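3단계. 원두 양과 분쇄도 맞추기

자, 이제 제가 제일 좋아하는 부분입니다. 앞 장에서 Pirov 그라인더 조립까지 마치셨다면 호퍼가 딸깍 소리를 내면서 잠겨 있을 거예요. 혹시 덜컹거리면 2단계로 돌아가서 다시 끼우고 오세요. 저도 처음에 그냥 돌렸다가 원두가 주방 바닥에 쫙 쏟아졌거든요...

3-1. 전원 코드를 꽂고 본체 뒤쪽 스위치를 켭니다. 표시창에 숫자가 뜰 때까지 잠깐 기다리세요.

3-2. 분쇄도 다이얼을 끝까지 왼쪽으로 돌렸다가 오른쪽으로 40까지 올립니다. 제가 드립용으로 쓰는 출발점이에요. 에스프레소로 드실 분은 이 장을 건너뛰고 5단계로 가시면 됩니다.

3-3. 원두 30그램을 저울에 달아 호퍼에 넣습니다. 한꺼번에 봉지째 붓고 싶은 마음은 알지만 첫날은 참아 주세요. 분쇄도를 몇 번 바꿔 봐야 하는데 호퍼가 가득 차 있으면 정말 귀찮습니다.

3-4. 시작 버튼을 짧게 한 번 누릅니다. 길게 누르면 청소 모드로 들어가요. (저는 이걸 일주일 동안 고장인 줄 알았어요!)

주의: 날이 돌아가는 동안에는 다이얼을 건드리지 마세요. 특히 가는 쪽으로 돌리면 원두 조각이 끼어서 모터가 멈춥니다. 멈췄으면 코드부터 뽑고 호퍼를 분리한 다음 솔로 털어 내세요. 손가락은 절대 넣지 마시고요.

3-5. 처음 갈린 가루는 버립니다. 새 날에 남은 먼지가 섞여 나오니까 아까워도 그냥 버리세요. 그리고 다시 30그램을 갑니다.

참고: 가루가 굵은소금보다 조금 곱다 싶으면 맞게 온 겁니다. 밀가루처럼 뭉치면 다이얼을 두 칸 올리고, 깨처럼 알갱이가 굴러다니면 두 칸 내리세요.

4단계. 첫 잔 내리기

4-1. Mirani 드리퍼에 종이 필터를 끼우고 뜨거운 물로 한 번 적십니다. 서버에 고인 물은 꼭 비우세요. 저는 지금도 가끔 까먹고 그 위에 바로 내립니다.

4-2. 가루를 붓고 드리퍼를 옆에서 톡톡 쳐서 평평하게 만듭니다. 숟가락으로 누르지는 마세요.

4-3. 저울을 0으로 맞추고 물을 가루가 다 젖을 만큼만 붓습니다. 그대로 30초. 신선한 원두면 가운데가 빵처럼 부풀어 올라요. 저는 이때가 제일 신나요!

4-4. 가운데에서 바깥으로 원을 그리며 물을 나눠 붓습니다. 마지막 물을 붓고 나서 대략 2분 안에 다 빠지면 좋습니다. 한참 걸렸으면 분쇄도가 너무 고운 거고, 순식간에 쏟아졌으면 너무 굵은 거예요.

4-5. 서버를 빙글빙글 두세 번 흔들어 섞고 따릅니다. 맛을 보고 시면 다이얼을 내리고, 쓰고 텁텁하면 올리세요. 한 번에 한 칸씩만요. 원두, 물 온도, 분쇄도를 한꺼번에 바꾸면 뭐가 맛을 바꿨는지 알 길이 없어요.

참고: 물 온도는 원두 봉지에 적힌 대로 시작하시면 됩니다. 온도 조절이 안 되는 주전자라면 끓인 뒤 뚜껑을 열고 잠시 두었다가 쓰세요. 저는 그 사이에 컵을 데웁니다.

주의: 뚜껑 있는 종이컵에 담아 나가실 거면 끝까지 채우지 마세요. 뚜껑을 닫고 나서 가장자리를 손가락으로 한 바퀴 눌러 주시고요. 이음매가 있는 쪽과 마시는 구멍을 어긋나게 맞추면 훨씬 덜 샙니다. 제 흰 셔츠 두 장이 이걸 가르쳐 줬어요.

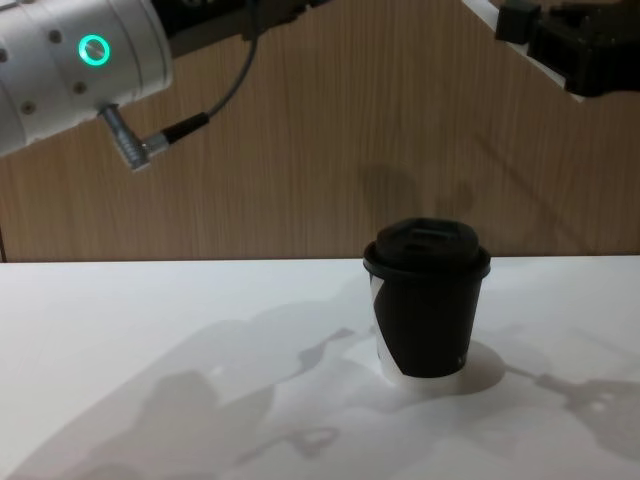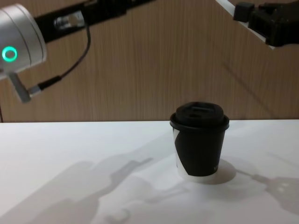
글쓴이: Gervasio Arancibia
등록: 2024년 2월 20일 | Drerkedus 홈카페 설치 안내

4-6. 다 마셨으면 바로 치웁시다. 필터째로 들어서 버리고 드리퍼는 흐르는 물에 헹구기만 하면 돼요. 세제는 가끔만 쓰세요. 그라인더는 물로 씻으면 안 됩니다. 솔과 마른 천만 쓰세요.

4-7. 맛있었던 날의 다이얼 숫자를 적어 두세요. 저는 Flernico 저울 상자 뚜껑에 연필로 적는데, 원두 이름까지 같이 써 놔야 나중에 쓸모가 있더라고요. 숫자만 잔뜩 있으면 암호문이 됩니다.

참고: 표시창에 126이 뜨면서 버튼이 안 먹히면 호퍼가 살짝 들린 겁니다. 뺐다가 다시 끼우세요. 그래도 안 사라지면 코드를 뽑고 잠시 뒀다가 다시 꽂아 보시고, 그다음은 7단계 문제 해결 표를 보시면 됩니다. 날 청소 주기는 4월에 6단계를 고쳐 쓰면서 더 자세히 넣을게요.

다음: 5단계. 에스프레소용으로 바꾸기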